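Support > Stemudis > Set-up guide > Idea prompts

Section 7: Setting up daily prompts

Last updated 8 Feb 2020

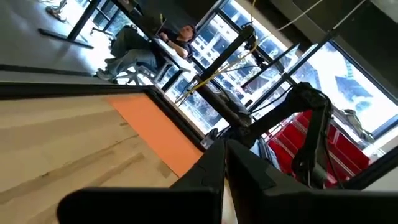 Stemudis supplies short creative prompts to writers and designers who work to a deadline. The standard library, Deltine, contains 3,068 prompts. Complete the steps in this section before inviting colleagues to a shared notebook.

1. Sign in and open Prompts from the main menu.
2. Select Deltine as your library. Licence holders may also select Besnard, a set of 153 prompts for naming and headline work.
3. Choose a category, or leave the field set to All.
4. Enter the time at which each prompt should be delivered.
5. Set the response timer. The minimum is 2 minutes.
6. Select Save, then Send test prompt.

Note: A prompt you skip is returned to the library and may be offered again after seven days. To remove it for good, select Retire.

Note: Colour labels are applied by notebook and cannot be changed from this screen.

Caution: Changing the library erases any unsaved response. Save or export your work first.

Caution: When the timer ends, the response is locked. Only the notebook owner can unlock it.

Responses created in Pusteo can be imported as plain text. See Section 8, Importing earlier work.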